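Kudard gripper service kit: long-term review

Hovermont runs a small two-arm cell for sorting and packing cable sets, and I've been the one looking after it for a while now. The arms themselves hardly ever bother me. The grippers do. Anything that pinches rubbery cable all day will wear its finger pads, work its linkage screws loose and drift off its zero, and until this winter I was dealing with all of that using whatever was in the top drawer.

So I bought the Kudard service kit, and I love it! I'll try to be sensible about why.

You get a roll-up pouch with two torque drivers (one for the finger screws, one for the wrist flange), a set of feeler gauges, a pad-cutting jig, a tube of dry lubricant for the linkage pins, a little pin punch, and a laminated card with the order of work. Mine cost $865, plus shipping, and arrived in four days. There's a cheaper version with a single driver and no jig. Don't get that one.

The jig is the star. Replacement pads come as a strip and you trim them to the finger yourself, and I used to do this with a hobby knife and a steel rule and a lot of muttering. Two pads that differ by a hair will roll a thin cable sideways as the fingers close, and then you spend the afternoon blaming the vision. With the jig you drop the strip in, close the gate, slice, flip, slice. Same length both times. Oda Torvik, on the other shift, did her first pair without reading the card and they were better than any I'd ever cut by hand.

The torque drivers are nearly as good. The click is soft but you can feel it through a glove, and the handles are fat enough for my hands. I do wish the two were different colours – I've picked up the wrong one more than once, and the only marking is a number moulded into the end cap. A dab of paint fixed it.

Our pads get hard use. The job is picking from piles of coiled cable, box to box, and the coils hang on to each other, so the fingers are forever taking a sideways tug they weren't really built for. We change pads every 2000 cycles, and before the kit that meant the cell was down for 39 minutes. I can now do both arms in 30, including the zero check, and I'm not rushing.
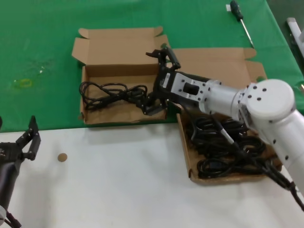
How do you know the gripper zero has drifted before it starts dropping parts? Close the fingers on the thinnest feeler gauge at low force and try to slide it out: if it moves freely at the tips but grabs at the heel, the fingers are out of parallel and the zero needs doing again.

That check is step six on the card, and I'd put it first. If the fingers are parallel and the pads aren't glazed, you can stop right there and give the machine back. Hadi Rawashdeh has written a big "6" at the top of ours in marker, which has done the trick.

A few things I'd change. The dry lubricant is lovely stuff and never picks up fluff, but the tube is tiny and Kudard only sells refills as part of a bigger consumables pack. The pouch has a slot for every tool except the pin punch, which lives loose in the bottom and has already poked a hole. And the card assumes you can swing the wrist around to face you. On a cell like ours, with two arms sharing one table, that takes some planning. I ended up teaching a service pose for each arm, wrist up and out over the front edge, and saving it beside the home position. It took ten minutes and I should have done it years ago. If you only take one thing from this review, kit or no kit, teach a service pose.

I also borrowed an Astton kit in August to compare. The Astton drivers are prettier and the case is a proper hard case with foam, very satisfying to open. But its pad cutter is a plain guillotine with no stop, so you're back to measuring, and the gauges start too thick for the check I described. If your grippers carry rigid parts and you rarely change pads, it would do you nicely. For soft, tangly, awkward stuff I'd go Kudard every time.

One caution about cable dress, as neither kit covers it. Before you put the arm back into auto, jog the wrist to both ends of its travel and watch the bundle on the underside. It's easy to leave a clip undone after working on the flange, and a sagging bundle will find the side of a box sooner or later. I keep spare clips in the pouch, in with the punch.

Four and a half out of five. The missing half is for the refills.

Reviewed 15 Nov 2022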